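Cotasus Users Forum > Teaching and Teleoperation > Demos by remote control: how slow is too slow?

panicker_s
Hello all. I am collecting demonstrations in the simulator for a push task. The arm must press a flat plate and hold it, then go back to start. I drive it with a 3D mouse, because our real arm is still at the Clidarthorpe lab until July.

My question is about speed. When I go slow, the demos are clean but the policy learns to wait. It stops above the plate and does nothing, sometimes for 17 seconds. When I go fast, I make mistakes with the wrist angle and I must throw away many episodes. What do you do?

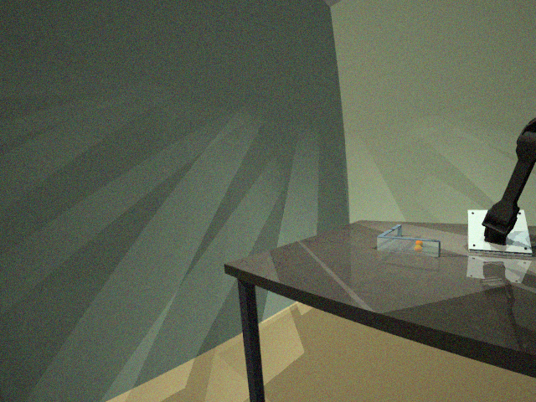 I have 972 episodes at this moment, all by me alone. Control runs at 23 Hz. I changed the start pose of the arm a little in every episode, but the table stays always in the same position. Maybe this is also a mistake, please tell me.

Satish

colton_ross
Hi Satish. The waiting comes from your pauses. Every time you stop to think, you record a lot of steps with zero action, and the policy copies it very well. Cut these steps out before training. In my scripts I remove any run of more than 7 steps where the command is zero, except when the gripper is changing.

Do not record more before you tried this.

kravets_fan
I don't agree with Colton completely. If you cut the zero steps, you also cut the hold. Satish wrote that the arm must press and hold. After the filter the policy will touch and leave at once. I had exactly this problem with a button task and I lost two weeks to find it.

colton_ross
Fair point, I read too fast. Then cut only before the contact. In simulation you have the contact force for free, so it is easy to find the moment.

didard_user
For me the 3D mouse is the real problem. You move one axis, then you correct another one, and between them you wait. With a leader arm the hand moves all joints together and the pauses become short without any filter. We bought the Didard kit in the spring and our operators needed one afternoon to get used to it.

kravets_fan
A leader arm for simulation? You feel nothing in the hand when it touches. My colleague pushed through the plate all the time, because his eyes were on the screen and the depth is hard to see there. I prefer the mouse and patience.

didard_user
You feel nothing with the mouse too :)

For depth, add a second camera view from the side, in a small window. It helps much more than force feedback, in my opinion.

panicker_s
Thank you for many answers. I will answer in order.

Colton, I made the cut before the contact as you said. The policy does not freeze any more above the plate. It is still slow in the last part, where I was always careful with the wrist, but it arrives.

kravets_fan, you were right about the hold. I tried first the simple filter, to see it with my own eyes, and the arm only touched and went away.

didard_user, I have no budget for a leader arm this year. The side view I have added today in the morning. My wrist mistakes are less, I think, but I did not record enough episodes to be sure.

colton_ross
Good. About the table, yes, move it. Also move the plate on the table. If everything stands in one place, the policy can remember the path and not look at the camera at all. When your real arm comes back you will see it miss by two centimeters and you will blame the calibration.

kravets_fan
Here we agree. And let another person drive for some episodes. One operator has one style.

didard_user
I would be careful with this one. Two operators who go around the same object on different sides gave us a policy that goes in the middle, directly into it. First write down how the task should be done, then invite the second person.

panicker_s
I will write one page of rules for the approach and ask a student to record with me. Is it better to mix the old episodes with the new ones, or to start from zero?

colton_ross
Mix them, but give the new ones more weight. If the result is bad, take the old ones out and compare.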